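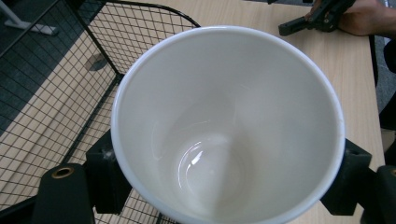 A white glazed cup, seen from above.

Visit report: open afternoon at Baltow House care home

Baltow House opened its new garden wing to families and neighbours on Saturday afternoon. The home has 34 residents, 6 of them aged 100 or over, and the wing adds a day room, a small library and a level path to the rear lawn.

The tour started at 2pm and was led by the manager, Solène Guillot. Doors in the wing are wide enough for a bed to pass through, and each bedroom has a window sill set low so that the garden can be seen from a chair. Call points are fitted at two heights. The day room holds the piano from the old lounge, which still needs tuning.

The library takes up the north end. Its shelves carry 290 books, mostly large print, and a display of birthday cards lent by residents. The oldest card dates from the 1930s and was sent to Mahasneh Street, two roads away, before the houses there were cleared.

Imad Khoury, whose mother moved in during April, asked about evening visits. The home has no fixed hours, but the front door is locked at 8pm and callers after that need to ring. Parking is limited to the Dravden Road side until the kerb is finished.

Tea was served at 3.30pm. A raffle and cake stall raised £3,114 towards raised flower beds - more than the beds will cost, according to Ms Guillot, and the balance will go on a covered bench. Work on the beds starts once the path has been sealed.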